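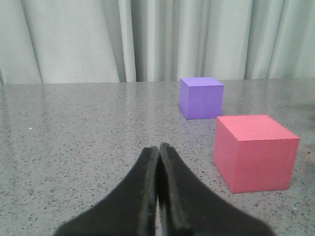
Furnishings & Fixtures | Product News

Skestum adds foam cubes and speckled tabletops to its activity room range

27 March 2026

Skestum has extended its activity room range with solid foam cubes, a gray speckled tabletop and a light gray-green curtain sold by the drop. The items can be ordered separately or as a room package. Deliveries begin in April.

The cubes are cut from a single block of closed-cell foam and colored through the full thickness, so a nick in the surface does not show a different shade underneath. Red and purple are among the colors at launch. Edges are left square. Skestum says it tested a rounded version and dropped it after the cubes slid off one another when stacked three high.

The tabletop is supplied by Flatero. It has a medium gray base with black, dark gray and white flecks and a somewhat glossy finish. Flatero makes the same top in a matte version, which Skestum does not plan to stock. The standard length is 2000 mm. Cut-outs for cable ports are made at the factory and must be marked on the order drawing.

Kevin Ó Briain, range manager at Skestum, said the tabletop was chosen mainly for cleaning. "A plain white top shows every pencil mark by noon. A plain dark one shows dust. The fleck hides both until the end of the day, and then you wipe it down with a damp cloth," he said.

He added that a glossy top will pick up some reflection from whatever hangs behind it. Buyers who want less of this are advised to place the table farther from the curtain or turn down the lighting on that side – a darker curtain also helps, but makes a small room feel smaller.

The curtain fabric comes from Avetti and has no pattern. It is matte and hangs in long vertical folds. Skestum specifies a generous fabric width so the folds stay deep when the curtain is fully drawn. Weight is 183 grams per square meter. The fabric can be machine washed on a cool cycle and should be rehung damp to let the pleats drop. Ironing is not recommended.

Installation is handled by Mendoza, which fitted the first rooms in the range last year. Tracks are ceiling mounted as standard. Wall brackets are available where the ceiling will not take screws, but add to the lead time. Floors should be checked for level before the table legs are set, and the curtain hem is trimmed last, once the table is in position.

Orders for the new items opened this week under catalog section 443. Cubes are sold in mixed or single-color packs. Replacement cubes can be bought one at a time, which was not possible with the older vinyl-covered blocks. Those blocks remain on sale while stock lasts and will not be made again. Covers for them will still be supplied on request.

Sample chips of the tabletop and fabric swatches are sent free to trade account holders.

Tags: activity rooms, tabletops, curtains, foam
3 comments | Share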